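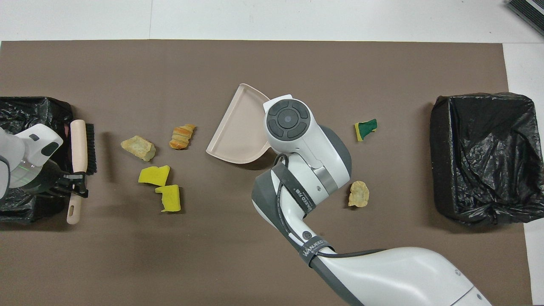 # Food Waste in a Campus Canteen: Weighing, Sorting and Estimating Loss

Indira Rao
Second-year project, April

## 1. Background

The canteen in the Gwynne building serves breakfast and lunch during term. Kitchen staff already record stock that passes its use-by date, but food left on plates and unsold counter items are put in the same bins and have never been weighed apart. The project set out to measure the two streams separately and to see whether bakery items make up a larger share of the waste than their share of sales would suggest.

An earlier study at the Bridilach site weighed whole bin bags only. Its method was quick, but napkins, cups and tea bags were counted as food. The sorting stage described in section 2 was added for that reason.

## 2. Method

Waste was collected over 9 service days. Each day had two collection points: the tray return and the counter at close. Bags were tied, labelled with the point and the service, and taken to the ground-floor workroom.

Each bag was tipped out and sorted by hand into four groups:

- bakery (bread, rolls, pastries)
- cooked meals
- fruit and vegetables, including peel
- non-food

Groups were weighed in a plastic tub of known weight on a bench scale reading to 1 g. The scale was checked against a 500 g test weight before each session. Crumbs were swept up and added to the bakery group, except where they were clearly mixed with sauce, in which case they went to cooked meals. Liquids were drained through a sieve and not weighed.

Till records for the same days were supplied by the canteen office as item totals. No record was kept of who bought what.

## 3. Results

The tills recorded 3,957 items sold over the period, of which 2,316 were cooked meals. The remaining 1,641 were bakery, fruit and packaged items. Drinks are excluded from all of these figures.

Bakery waste from the counter came to 2,680 g. It was found on every day of the study and was heaviest on days when the second bread delivery arrived after the lunch peak. Plate waste from the tray return was mostly cooked meals, with rice and potato the most common parts. Whole bread rolls also appeared in the tray return, often with no bite taken. These are served free with soup.

Fruit waste was almost all peel and cores. It is hard to see how this could be reduced, and it is left out of the discussion.

## 4. Discussion

The free roll is the easiest item to change. At present it is placed on the tray by the server. If customers took their own, some of the uneaten rolls would stay on the counter, where they could be sold or used for breadcrumbs the next day. This would move waste between streams as well as reduce it, so any follow-up would need to weigh both points again.

Counter pastries are a different problem. The order is fixed a week ahead with the supplier, Tenell, and cannot be lowered on the day. The canteen manager was willing to try a smaller second delivery – though not in exam weeks, when sales are less predictable.

## 5. Limits of the work

The study covered one canteen and a short period. Two bags from the tray return split on the stairs and their contents were partly lost; the day was kept in the totals, so plate waste is slightly understated. Moisture loss between collection and weighing was not measured. Bags from breakfast stood for up to four hours, and bread left in an open bag may have dried in that time.

Sorting was done by one person, so there is no check on how evenly the mixed items were assigned. A second sorter working on a sample of bags would have given a figure for this.

## 6. Further work

The Nodum canteen has the same supplier but no free roll, and would make a reasonable comparison. The recording sheet in Appendix A can be used there without change, apart from the column for soup sales.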